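Home | Projects | Interviews | Tools | Forum | About

13 February 2020
By Farah Pangaribuan

Renato Buenaventura and Suryani Chong have been trying to get a machine to hang up laundry since October. They rent a bench at Kudeck, a shared workshop with a wood shop at one end and a laser cutter that is usually booked. The project is called Lonari. It has two arms, one computer and a long list of things that went wrong.

Buenaventura does the mechanical side. He built the arm mounts himself and has redone them more than once. "The arms are the easy part to talk about," he said. "You bolt them down and they go where you send them. Cloth doesn't go where you send it."

They started with T-shirts and gave up on them for a while. The neck opening is small and the hanger has to go in at an angle. Shorts with an elastic waist looked simpler, so they switched. You pull the waist open, the hanger goes in, and the elastic is supposed to hold it there.

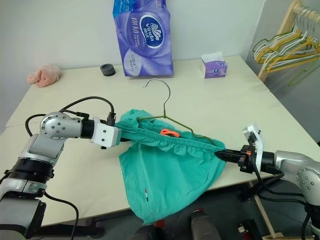 "The elastic fights you," Chong said. "If one arm pulls a little harder than the other, the whole thing slides over. We spent weeks on just that." She writes the control code, mostly in the evenings after work. Her fix was to have one arm hold still while the other does the pulling. It is slower, and she said she doesn't mind slow.

They log every run in a notebook. The count was at 405 when I visited, and Chong wants to reach 3,000 before she says anything about how well it works. "People ask for a success rate," she said. "I don't have one I would defend yet."

The rack is the next problem.
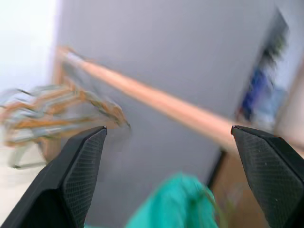

Buenaventura would like the arm to find the rail on its own. For now they tell it where the rail is, and if somebody bumps the rack they have to measure again. Kavinda Wickramasinghe, who has the bench next to theirs, suggested screwing the rack to the floor. "It would work," Buenaventura said. "But then it only works here — and I want to take it home at some point."

Grip has been an argument too. Chong wants to pinch gently and try again if the cloth slips. Buenaventura prefers to close hard the first time. They settled on her way for thin fabric and his for waistbands.

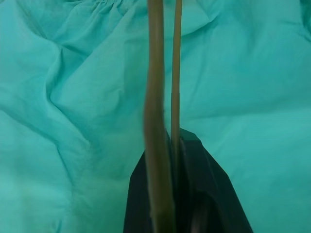

Gripper fingers over the teal fabric.

I asked what comes after shorts. "Shirts again," Chong said. Buenaventura said he would be happy with a second pair of shorts.

We use cookies to remember your settings. Accept | Manage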